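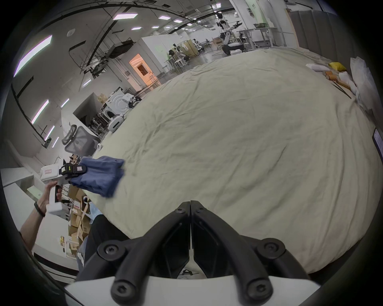 November, open day, written up the same evening

Doors at 3, which meant the first visitors were in the corridor well before that, reading the fire evacuation map with great attention. I'd printed 39 name stickers and we used all of them, plus a few written on masking tape for the people who'd come along with someone. Stedmont sent a group, Mitar sent a group, and the rest were students and two families who I think were after the brewery next door and stayed out of politeness.

Plan on paper: welcome, safety chat, walk-around, cloth handling with the hand-held grippers, humanoid, questions, biscuits. Order on the day: biscuits, cloth handling, safety chat, everything else.

Cloth table. Cream sheet down over the whole surface as per the usual setup. I had meant to iron it. The creases do show on the wrist cameras and they are a fair test of whether the policy has learned cloth or has learned our sheet, so I'm recording the lack of ironing as a methods decision. The smudges are another matter and it should go through the wash before the next proper session. We own a washing machine. It is in the same room.

Two grippers going at once, one black-fingered pair on the near side and the white-handled one across the corner. The dark blue cloth was the best thing to demo with, as it always is, because it stands out against the cream from the back row. The grey one disappears. Noted for next time: leave the grey one in the drawer.

Things visitors said while holding a gripper, more or less verbatim:

"It's like those claw machines." (Eight times at least. I stopped replying and started nodding.)

"So is the robot doing it or am I doing it?" Fair question. My answer went on too long. Short version for the script: you're doing it, we record how you did it, the arm has a go later. That got a better reaction than the version with the word "embodiment" in it.

"Can it do fitted sheets?" No. Neither can I.

"Which one of you folds the laundry at home?" Declined to answer on behalf of the lab.

The trigger spring on the older gripper is too stiff for small hands. One of the kids had to use both hands to close it, which rather defeats the two-gripper task. Swap in the softer spring from the Hsu kit before we let the public near it again. Also the finger screws want checking after a day like this. Everyone squeezes far harder than they need to, then looks at the jaws to see whether anything bad has happened.

Recording. We kept the logger running through the hands-on part with people's okay, forms signed and in the folder. Ended the afternoon on episode 401, a number that flatters us, as a good share of those are somebody picking up a cloth, putting it down and asking where the toilets are. Needs a cull before it goes anywhere near training. Suggest tagging the lot as "open day" and keeping it out of the main set until someone has sat through it. I have a feeling I know who that someone is.

Failure worth writing down: when two people stood at the same corner, one gripper lost tracking for a bit each time the other person's sleeve went across it. We never see this ourselves because we've all learned to stand like waiters. Good find, and it took the public under ten minutes. Could try the second base station higher up, off the cable tray, if the building people let us hang anything else from that ceiling.

Humanoid. Stayed at the far end by the white table for the whole afternoon, arms out, power off. I'd announced it as "resting between tasks" and got a laugh, then spent the rest of the day being asked when it would wake up. The Mitar people wanted to know its payload and battery life and took notes. The kids wanted to shake its hand. Next time either run it properly inside the barrier with two of us on it, or throw a dust cover over it and say nothing. Half measures made it the most photographed object in the building and it did no work at all, a career path I envy.

Housekeeping, mostly for me:

- Cardboard tubes and packaging should have been cleared off before the doors opened. I said "mind the tubes" so often it became part of the tour.
- Boxes on the floor by the table, same. They're at exactly shin height.
- Too many office chairs in the walkway. They roll. Visitors sit on them and then they roll.
- Bags of white plastic need to go out to recycling, or be given a purpose.
- Put the biscuits at the end of the route.

Gritbridge came at 5 with the last group and asked the only question that properly stumped us: how do we know when a fold is finished? In our logs a fold is finished when the operator opens the gripper and presses the pedal. They run a hire linen operation and for them it's finished when it stacks. We had a decent back-and-forth about scoring by stack height and I've got a page of scribble on it, half of it under a coffee ring. They offered to send over a bag of their rejects, meaning table napkins with bad hems, to try on the rig. Said yes. Will need shelf space, see above re: tubes.

To do before the next one:

Softer spring, older gripper.
Check finger screws, both sets.
Wash sheet. Possibly iron.
Cull the open day episodes.
Ask about the ceiling.
Shorter answer to "am I doing it".
Email Gritbridge about the napkins and the size of the bag, as "a bag" to a linen company may be a van.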